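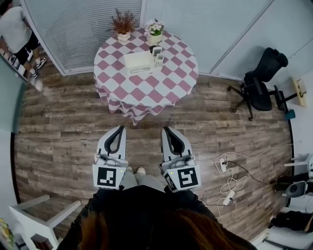 ## 4. Good practice before and during a recording

This section applies to every operator using the Mivex hand-held grippers, including staff who have recorded before. Read section 3 (charging and pairing) first. The rules on markers and floor cables are the ones most often failed at audit, so site leads should check them in person.

### 4.1 Preparing the area

1. Choose the work surface for the session and write its name on the session sheet. Use the same name each time. "Round table" and "small table" have both been used for one piece of furniture at Ulton, and the two sets had to be merged by hand.
2. Walk the route you will use between your starting position and the table. Your arms will be out in front of you and your attention will be on the gripper fingers.
3. Move power strips and loose cables out of the route. If a cable has to stay, run it along the wall and tape it down.
4. Push chairs on casters well back from the table.
5. Check for tablecloths. A cloth is allowed, but it must not touch the floor where you will stand, and you must not rest a gripper on the overhanging part.
6. Look for mirrors and glass panels. Anyone who can be seen in a reflection counts as a person present and must have signed the consent form.

> **Caution:** Do not record over live power strips. If a strip is within reach of your feet, move it or change your position before you start.

### 4.2 Checking the grippers

1. Hold one gripper in each hand, fingers pointing forward.
2. Look at the front marker on each gripper. It must be clean, flat and fully visible. Wipe with a dry cloth only.
3. Check the angled side marker in the same way. Side markers lift at the corners before front markers do.
4. Inspect the black pad along the inside of each finger. Replace the pad if it is split or has come away from the finger.
5. Close and open both grippers fully, 5 times. If either one sticks, stop and use the spare pair.
6. Confirm that the indicator light on each unit is in the state given in the table in section 3.

**Note:** Bright spots of light on a marker can spoil tracking. Tilt the blinds or turn the lamp away. Do not stick tape over a marker to dull it.

### 4.3 Starting position

Stand facing the table with your feet together or slightly apart. Keep your elbows near your sides and the grippers level, one either side of your legs, with a clear gap between them. Look down far enough for the head camera to take in both markers and the table at the same time.

Hold still until the Yagi app gives its tone. Recordings that begin with the operator already moving are rejected on import.

### 4.4 During the task

- Handle one object at a time unless the task card says otherwise.
- Lift pot plants by the pot. Never grip a stem or flower.
- Pick up telephone handsets by the sides, so that the pads do not press the keys.
- Tissue boxes crush easily. Close the gripper until the box moves with it and no further.
- Keep both markers in view when reaching across. Cover one and the software has to guess.
- If you drop something, leave it, say "drop" aloud and finish the recording. Pick it up by hand afterwards.

Other people in the room should stay out of the operator's reach and should not pass objects during a recording.

### 4.5 Breaks and session length

Record for no longer than 30 minutes without a break. The limit is 35 minutes for seated tasks. Put the grippers down on a flat surface with the fingers open and never leave them on the floor.

Stop at once if your wrist or thumb hurts. Tell the site lead, who will enter it in the log. At Ulton this is Asuka Fukuda, or Luzius Zaugg on a Saturday.

### 4.6 Leaving the room

1. Switch off both grippers and return them to the charging dock.
2. Put the furniture and objects back as you found them, unless the next task card asks for a new layout.
3. Complete the session sheet, including any drops and any pad you changed.
4. Report damaged household items the same day. Kenta Hamada handles claims.

**Change in this issue:** the August revision adds step 6 in 4.1 and shortens the break interval for standing work. Copies of the older sheet should be removed from the gripper cases.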